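Open day at Widaveck: my favorite stop

Painemal runs its sorting floor on two shifts, and I got there in May just as the morning crew was handing over. Graciela Fuentealba took our group around, and she let us stand and watch as long as we liked!

The best part was the pair of robot arms at the small-goods bench. They share one white table and three plastic bins, yellow, red and cream, and they reach in from both sides, practically nose to nose over the red one. I could have stayed all afternoon.
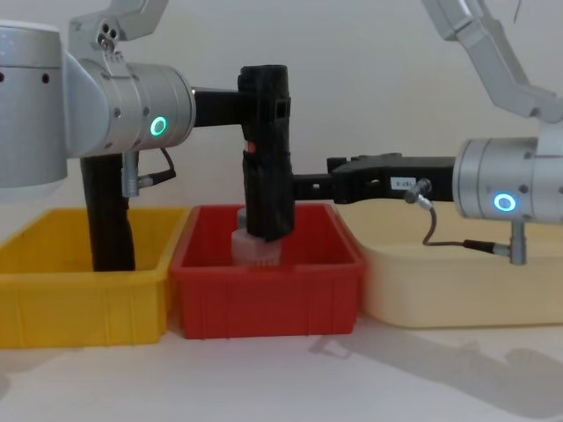 What the crew says

Maximiliano Yáñez used to sort by hand, up to 379 pieces a shift, and his shoulders felt it. Now he looks after 2 benches, sets up new items and takes the odd ones himself (he likes the odd ones). He had 30 hours of training and wants more.

© Irach Visits | Contact | Back to top
85 shares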